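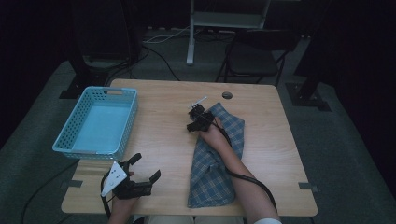

An empty blue basket on the table: the best sight of the week.

I have a theory that you can judge a household by its ironing, and mine has been failing for years. When I moved to Farnley I had 15 shirts and good intentions. By July I was down to two I could wear in public, and one of those only under a jumper.

My mother ironed everything. Tea towels, pillowcases, my dad's hankies (he had dozens!), all done with the radio on and a cup of tea going cold beside her. I loved the smell and the hiss of it, and I never once offered to help, which I do feel bad about now.

So I rang my old flatmate Tainá Batista, who irons for pleasure, and asked where to begin. Collar first, she told me, then cuffs, then sleeves, and leave the big flat back till last as a treat. Do five things and stop, even if you're enjoying yourself. I laughed at that bit.

Well, I've been at it for roughly five weeks, mostly at seven in the morning before anybody wants me, and I'm hooked. Linen still defeats me – I've got a pair of trousers that look slept in however much steam I throw at them – but my collars are lovely.

142 shares | 15 comments

More from Home
Bringing back the airing cupboard
My year without a tumble dryer
How to fold a fitted sheet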